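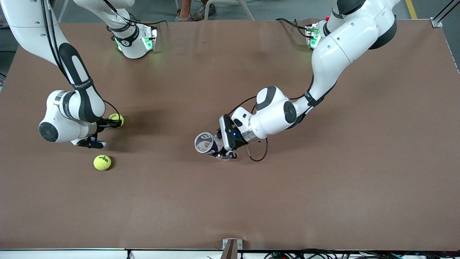 A child in the second row at Godinho Primary wanted to know why a robot has to be shown anything at all, when a computer can be told what to do by typing. It is a fair question, and it is where this page begins.

How robots learn by being shown
By the Brokusent children's page
June

Think about picking up a tennis ball. You look at it, reach out, close your fingers and lift. You don't think about how wide to open your hand or how hard to squeeze.

Now try writing all of that down for a machine. You would need to say how far each joint should bend, how fast, and when to stop. If the ball was then moved a little to one side, your instructions would be wrong.

So people often show the robot the task. There are two main ways to do it.

Showing by hand

In the first way, a person takes hold of the robot's arm and moves it. The motors are set so that the arm feels light and does not push back. The person guides it to the ball, closes the gripper and lifts. All the time, the robot is recording where each of its joints is. A gripper is the part at the end of the arm that does the job of a hand. The ones on our two arms have two fingers each, and two fingers are enough to hold a tennis ball or a tube-shaped container lying on its side.

Showing by remote control

In the second way, the person does not touch the robot. They move a set of controls and the robot copies them. Sometimes the controls are a smaller pair of arms with handles. When the person bends the left one, the robot's left arm bends as well. This is called teleoperation. "Tele" comes from a Greek word meaning "far off", the same as in telephone and television.

Remote control is handy when there are two arms to move, as one person can work both of them together.

Left and right

A robot's left and right are named from the robot's own side, just like yours. If you stand facing it across a table, its right arm is on your left. New drivers get this wrong a lot.

Doing it again

One showing is called a demonstration. One is not enough. In the Tristonov project the drivers made 325 demonstrations of a single job, and each one took up to 15 seconds. They moved the things on the table between turns. If the ball always sat in the same spot, the robot might only learn to reach for that spot.

Some demonstrations go wrong. The ball rolls away, or the driver closes the gripper too soon. The drivers kept 300 and left out the rest.

After that a computer program studies the recordings. It looks for what the good ones have in common, and then the robot has a go without a driver.

Try it at home

Ask a friend to close their eyes. Guide their hand to a ball, help them pick it up and put it in a bowl. Then move the ball and let them try with their eyes open. Next, try it using only words. Which took longer?

152 shares

3 comments

Lultuneck: We did the words one and my brother picked up the cat.

Class 4 reader: Can you show a robot how to tie laces?

Brokusent children's page: People are working on it. Laces are hard as they bend and change shape.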